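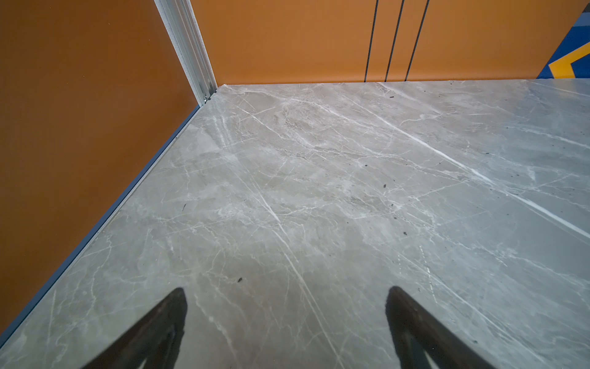

Re: [bench-care] Rinsing flat-head drivers in a tray, and grit on patterned surfaces

Lists > bench-care > Hand tools > Thread

I have changed the subject line slightly, as the thread had drifted into two questions. One is how to rinse a screwdriver in a small tray without shortening its life. The other is how to keep dirt off the surface under the tray when that surface is a veined grey. I will take the surface first, as it affects where the tray goes.

The surface at Noltley is a pale grey marble pattern with a lot of thin white and light grey veining and a soft sheen. It looks good and wipes down easily. Its drawback is that the mottling hides pale dust almost completely. Dark specks do show, and there are several visible in the first picture, along with some very small dots over on the right. Those are the ones you can find. Assume the pale grit is there too.

For inspection I use a torch held low, nearly flat to the surface, and work from the far wall towards me. Veins stay where they are when the torch moves. Grit throws a shadow and the shadow moves. On a plain bench you can skip this. On a veined one I would do it every time, before anything wet is put down, as water under a tray turns grit into a grinding paste when the tray is pushed along.

Then dry brush, then a barely damp cloth, then a dry one. The brush goes first along the foot of the walls, where material collects. Use a fresh face of the cloth for each pass. I fold mine in quarters and discard the idea of a fifth pass; by then it is moving dirt about.

Now the tray. Ours is a bright yellow plastic one, rectangular, with low ribs moulded on the outside and a rolled rim. The walls flare a little. The rim is what you lift by, and the flare means that a tray filled too high will slop over the moment it is tilted. Our fill is 500 ml, measured from a jug. I don't fill by eye, as the yellow comes through the water and makes the depth hard to judge.

Colour is a matter of some disagreement on this list. I prefer yellow to white for this job. Dark swarf shows on either, but a white tray under a strip light gives a glare that I find tiring. Brass filings are the exception and are very hard to see on yellow. If you work mainly in brass, buy blue.

Only the tip and the lower part of the shaft go in. The drivers we use for this have a long steel shaft and a flat blade, so there is no difficulty in keeping the handle clear. Water in the joint between handle and shaft is the main cause of loose handles in my records, well ahead of people hitting them with hammers. Hold the blade just off the bottom and move it slowly. Scraping it on the plastic cuts small curls out of the tray, and those then stick to the blade.
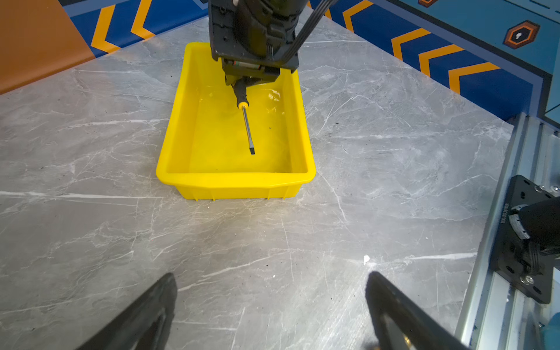 Luzius Camenzind asked last time whether plain water was enough, or whether everyone was quietly using an additive and not mentioning it. His message is quoted in full for those who joined after it.

> From: Luzius Camenzind
> Subject: Rinsing flat-head drivers in a tray
>
> All,
>
> I have been rinsing my flat-blade drivers in tap water after
> work on old painted hinges. The paint dust comes off without
> trouble. The tips are going brown within a day. I wipe them
> with a paper towel and put them back in the rack, blade down.
>
> Three points on which I would like advice:
>
> Is plain water acceptable, or should I add Diltine? The bottle
> gives a dose for a bucket and nothing for a small tray.
>
> Does the length of the soak matter? I have been leaving them
> in while I have my tea.
>
> My Levton tray rocks. I have tried it on two benches and it
> rocks on both. Is this usual?
>
> I should add that the blades are not plated at the tip. The
> plating went years ago.
>
> Luzius

Taking these in order.

Plain water is acceptable if the drying is done properly. I ran bare tips through both treatments over December, same steel, same rack. Plain water followed by a full dry gave no browning that I could see with a hand lens. Diltine followed by a poor dry gave spots at the corners of the blade. I still use Diltine for anything that has been near salt or flux. For a tray of our size I put in one capful, and I make no claim for that beyond having done it for a long time. Rinse again in clean water afterwards or it leaves a film, and the film makes the blade slip in the slot.

The soak does matter. Mine is 7 minutes for dried paint, with a timer, and no soak at all for loose dust. A rinse for loose dust takes as long as it takes to draw the blade through the water a few times. Tea is too long.

Change the water when specks stay on the bottom after you have stopped moving the tool. A few are neither here nor there. Once they collect in the middle of the tray you are picking them up again on every pass. At Noltley we change it after every 9 tools whatever it looks like, purely to save discussion.

On drying: the paper towel is the weak point in Luzius's method. It takes the water off the flats and leaves it in the angle where the blade widens. I blot, wait, then blot again with a dry piece of cotton, working from the shaft down to the tip. After that the driver lies flat on a rack with air on both sides. Blade down in a closed rack lets the last of the water run to exactly the part with no plating left on it. A trace of light oil on the tip is worth having if the driver will not be used that week. Wipe it off before use.

On rocking: yes, it is usual with thin moulded trays, and it can be the tray or the bench. Turn the tray upside down on a piece of float glass and press each corner of the rim. If the rim sits flat, then the base is bowed, and it will rock on anything. Levton trays in my experience bow outwards after hot water. Wojcik list a thicker one with a footed base, which I have used and found steady, but it is heavier to empty. A sheet of thin rubber under the tray cures most rocking and also stops it walking. Do not use a folded cloth for this. It stays damp underneath and leaves a mark.

On emptying: take the tool away first, then lift the tray by both short ends, level, and carry it to the sink. Pour over one corner. Anything left on the bottom is wiped out with a cloth and the cloth goes in the bin, so that none of it reaches the trap. Stand the tray on its side until it is dry before it goes back on the surface.

On position: near the middle, with clear space on every side. I used to keep it hard against the wall to be out of the way. The result was splash marks along the bottom of the panels, and on dark blue these dry to a white outline if your water is hard. On orange they are less obvious, which only means they are left longer. Keep the long side turned a little towards you if that suits your wrist. There is no rule that the tray has to be square to the walls.
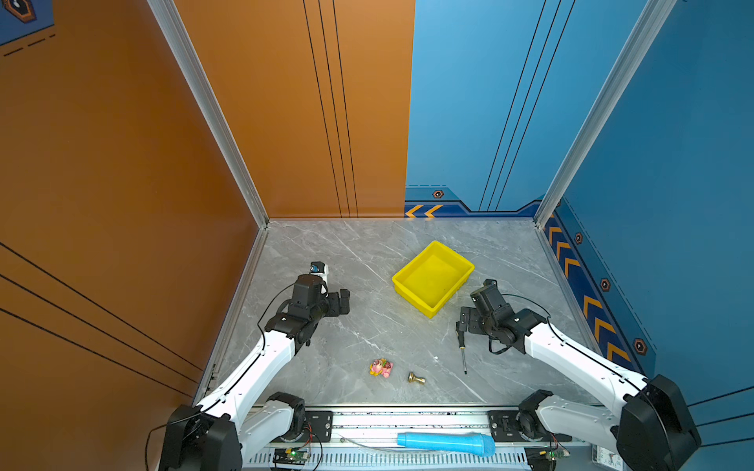

Fig. 3 — Tray empty, near the centre of the floor, with the orange panel to the left and the blue to the back and right.

One further note on panels with printed graphics. Stripes, chevrons and hexagons are often applied as film, and the edges of film are where water gets in. I don't know of a cleaner that is safe for all of them. Use a damp cloth, wiping along the length of a stripe and never across its edge. If an edge has started to lift, dry it and leave it alone until you know what adhesive was used.

The same care applies where the panels meet the aluminium posts. Dirty water sits in that corner. A cotton bud reaches it; a cloth does not.

I have a longer table of soak times against paint types, with more than 70 entries. It is not tidy, but anyone who wants it can ask on the list and I will send it as plain text. Corrections on the Diltine dose would be welcome, particularly from anyone who has measured a capful.

R.
bench-care list, Noltley

Comments

hingeman: A capful of Diltine depends which bottle you have. The caps on the large and small bottles are not the same. I had been doubling it without knowing.

P. at the back bench: Agree about the rubber sheet. Mine is cut smaller than the tray so that no water sits on the visible edge.

Luzius Camenzind: Thank you. Tested on glass as suggested: rim flat, base bowed. I had indeed been using hot water. The drivers now lie flat. I will report on the browning when I have something to report.

oldslot: Does the torch method work on matt surfaces? I get the shadows but also a lot of texture from the surface itself.

hingeman: @oldslot it does if you hold it lower. Lower than seems sensible.

Contact the list owner | Copyright the contributors | Back to top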